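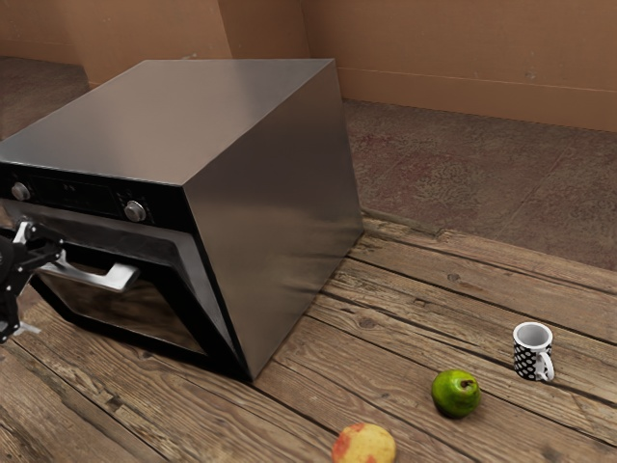

Wall oven, stainless, two knobs. Render only.

Geum Street Renovators > Kitchens > Wall oven or freestanding?

plankton_floor
Doing the kitchen in July. Indwood want $1,035 to build a tower cabinet for a wall oven, oven not included. For that money I'd expect the cabinet to cook. Is eye level worth it?

bentspoon
Yes. Had one for 7 years and my knees send their regards. Get the side-opening door if you can.

Farkberg_fan
Disagree. A tower eats 60 centimetres of bench and you'll miss every one of them at Christmas. I went back to a freestanding and spent the difference on a decent rangehood.

bentspoon
You also posted 4 times last winter about dropping a lasagne.

Farkberg_fan
The lasagne was a grip issue.

tilesofglory
Whichever way you go, get the cut-out size from the oven manual before anyone touches a saw. Ours was 3 mm short and the cabinetmaker looked at me as if I'd grown the oven myself.

plankton_floor
Noted. What about soft-close? Indwood are pushing Closex hinges on everything, including a panel that doesn't open.

tilesofglory
Fine on the pantry. Waste of money on a panel - even a very quiet one.

bentspoon
Ask for a second quote, mate. My whole laundry cost less than that tower.

Farkberg_fan
We've seen the photos of your laundry.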